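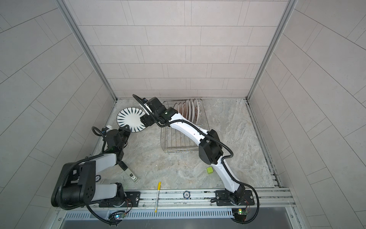

Teaching a two-arm station to load a dish rack: hand guiding or remote control?
Posted by Flerovance, 10/27/18

Our department is preparing a course in which trainees teach a pair of arms to place plates upright in a wire rack. Each trainee is to record 60 demonstrations. We may guide the arms by hand or operate them remotely from a second pair. Which method is recommended for a task of this kind?

Ruiz-Ortega
Remote control is recommended where both arms must move at once. A person guiding two arms by hand stands in the work area and blocks the view of the rack, and the recordings suffer accordingly. Trainees should complete 40 practice runs before any are kept. Please instruct them to approach the rack from the same side each time and to pause briefly before opening the gripper. Runs in which a plate touches its neighbor should be marked and stored separately; they remain useful for later review.

Haritz
Hand guiding is acceptable for a single arm. We used it for cups in September and had no complaints.

Dullis
I concur with Ruiz-Ortega, with one reservation. Remote operators receive little sense of contact and tend to press plates into the wires. Our trainees begin with the rack empty and add plates up to a total of 6. The starting position of the rack should be varied slightly between sessions.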